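Wanted: a 2D animator who likes tidy rigs (part-time, remote, January start)
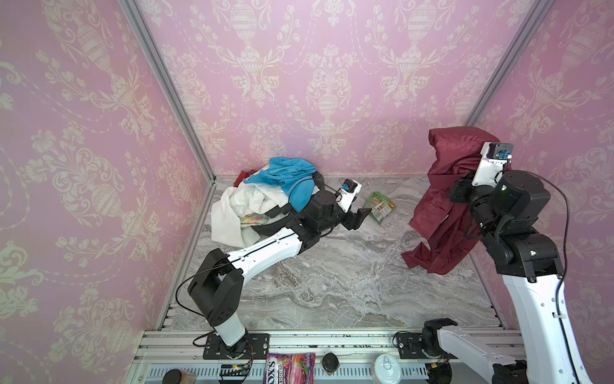

Pink damask wallpaper, a marble-patterned floor and two robot arms.

Hi! I'm Leonidas Christodoulou, and I run Vustirico, which is a big name for a very small animation studio in Toltdale. We make short cartoons, mostly for kids, and I'm looking for one more animator to help me get the second season of Rallis finished.

Rallis is a series about a lighthouse keeper's goat who thinks she's in charge of the weather. It's cut-out animation for the most part, with hand-drawn bits when the goat loses her temper (often). Season one was 24 episodes and we're making 20 this time, a little longer each, with more characters on screen at once. That last part was my idea and I'm paying for it now.

What you'd be doing

Mostly character animation on rigs that already exist. I'll send you an animatic, the voice track and the scene file, and you'll take it from rough poses through to clean motion. You'd also do lip sync, which in our case means goats, gulls and one very talkative crab. Now and then I'll ask you to fix a rig or build a small one, say a bucket or a rowboat.

I'm fussy about files. Layers get real names, drawings get real names, and every character has its own color tag so that the rest of us can open your scene and find the left front hoof without calling you. If you've ever inherited a scene with 100 layers all called "Drawing" and wanted to lie down on the floor, we'll get along fine.

What I'm hoping for

You've animated with cut-out rigs before, on a job or on your own film, I don't mind which. You understand pegs, pivots and deformers. You can draw well enough to patch an arm when the rig won't bend the way the scene needs. You have good timing – I can teach you our file setup in a week, but I can't teach comic timing over a video call (I've tried, sorry Dad).

It would be nice if you'd also done some compositing. We use a lot of fog.

You don't need a degree, and you don't need to have worked at a studio. You do need your own computer and tablet. I'll cover the software license for as long as you're on the show.

The practical stuff

The job is part-time, up to 20 hours a week, and runs for the length of the season. You can work from anywhere as long as you can make a call on Tuesday mornings, Toltdale time. We review shots together then and it usually turns into a long chat about goats. The rest of the week is yours to arrange.

Pay is $4,000 a month before taxes, paid on the last working day. Revisions are part of your hours, so you won't be doing them for free at midnight. Everybody who works on an episode gets a credit on it, spelled the way they want it spelled.

There's one other person on the animation side already, plus a background painter and me. I direct, storyboard and do the voice of the crab. Notes come from me only, in writing, with frame numbers, and I try hard to give them all at once.

How to apply

Send me a link to a reel, two minutes at the most, with your best shot first. Tell me which parts of each shot you did. If you can, add one screenshot of your timeline from a scene you're proud of, with the layers open. I look at those before I look at the reel, so don't crop it!

A few lines about yourself would be great too. Skip the formal cover letter and just tell me what you've been watching lately and what you'd like to get better at.

If I like your work I'll send you a short paid test: a few seconds of Dusis, our grumpy gull, landing on a fence post and regretting it. You'll have a week to do it and you'll get paid for it even if we don't end up working together.

Use the contact form on the Vustirico site and put "Goat" in the subject line so it doesn't get buried. Applications close on Saturday, November 5, 2022, at the end of the day wherever you are. I answer everyone, though it may take me a couple of weeks – please don't read anything into the silence before then.

Questions are welcome through the same form.

Leonidas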